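Search this site
Search

Folding station going automatic — what happens to the folders?

Lech Grabowska
We sort and fold knitwear at Kandby, mostly returns. Management is bringing in an automatic folding cell from Murketti in July and wants the manual steps written up first. My part is sweaters: lay flat, sleeves out, fold, stack. Current setup for the flat stage: 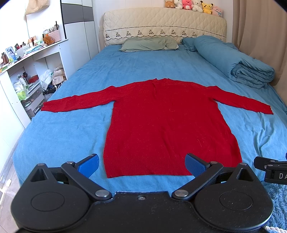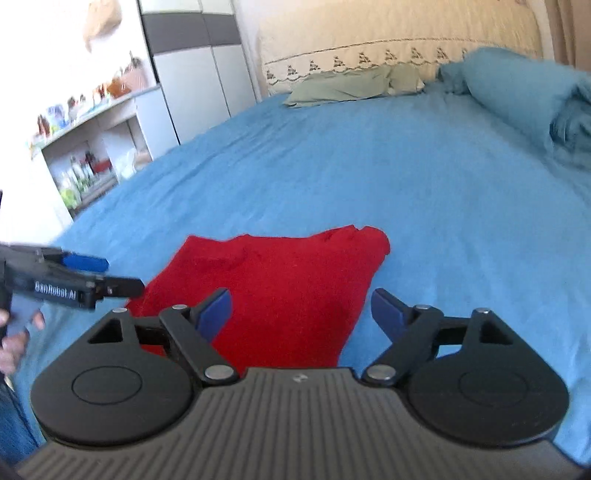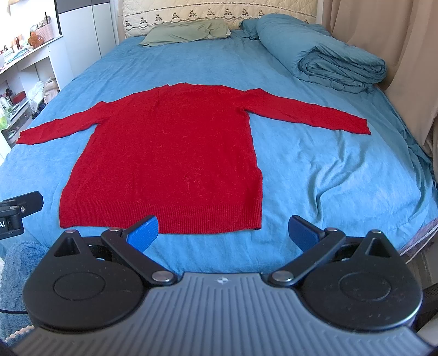
The posted rate for the line is 46 pieces an hour per person. There are 4 of us on it. Has anyone been through this, and did the job grade change?

Danuta Rutkowska
We switched at Sulollow two years ago. The cell did the folding. Spreading stayed manual for knits, as did inspection for pulls and stray fibers. Our batch size went from 200 to 411 and the breaks were moved to match the machine's cleaning cycle, which caused more complaints than the machine did.

Grade: unchanged for feeders, one step up for whoever clears faults. Get the fault-clearing duty in writing before the trial period. Ask also who sets the rate afterward — ours was reset without notice. Chunky ribbed hems needed a separate program, so list them as their own item in your write-up.

michalski_2
same here, feeding is harder on the shoulders than folding was. ask for a lower table

Contact | Terms | Back to top
We use cookies to keep you signed in. Accept | Settings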